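3.2 Sorting of bottles at the table

In the households of the Endham study, empty drink bottles were usually not carried to the bin one by one. They stayed first on a table, and a tray or an open box served as a middle station. We call this step "table collection". It is short, but it decides how much space the bottles will take later. 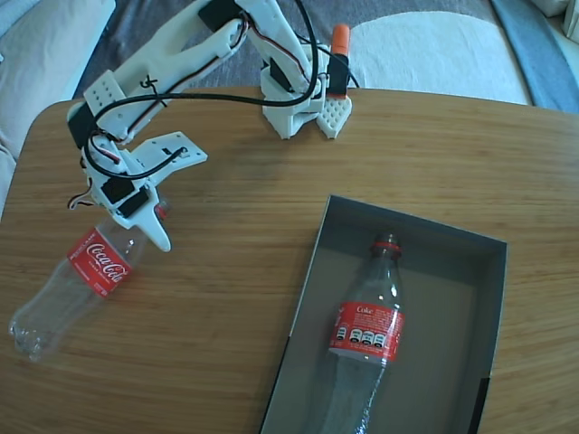
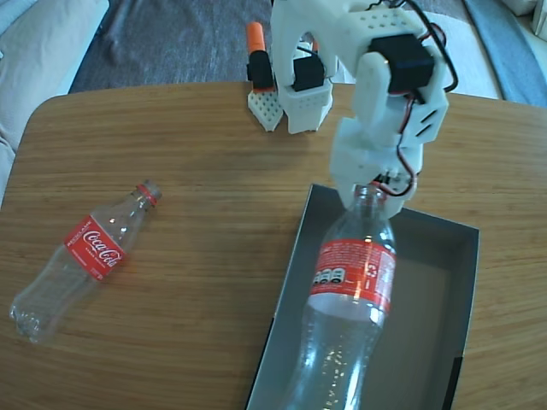 Figure 4. Clear plastic Coca-Cola bottles on a table with an open cardboard tray. Upper: one bottle on the table and one in the tray, both lying on their side. Lower: one bottle upright in the tray, the other lying on the table.

Skuma Papers on Household Waste, Vol. 13, p. 106

The position of a bottle in the tray has an effect on its capacity. A lying bottle covers a large part of a shallow tray, and the next one must be placed beside it or on top. An upright bottle needs only the area of its base, but it rises above the rim (Figure 4, lower) and can fall when the tray is carried. In the diaries which we collected in March, 62 entries mention a tray or box, and 34 of these say that the bottles were laid down.

The label is the second point of interest. Participants were asked to look for recycling marks before they put a bottle away. On the bottle lying on the table in Figure 4 (lower), the word "RECYCLABLE" is printed in small white letters above the logo. The mark with a number is on the back of the label of the standing bottle, among fine print. Several participants wrote that they found such marks only after turning the bottle in the hand. We therefore treat the search for the mark as a separate action in the coding scheme, following the procedure of the Fondero survey.

Crushing was coded only if the diary mentioned it.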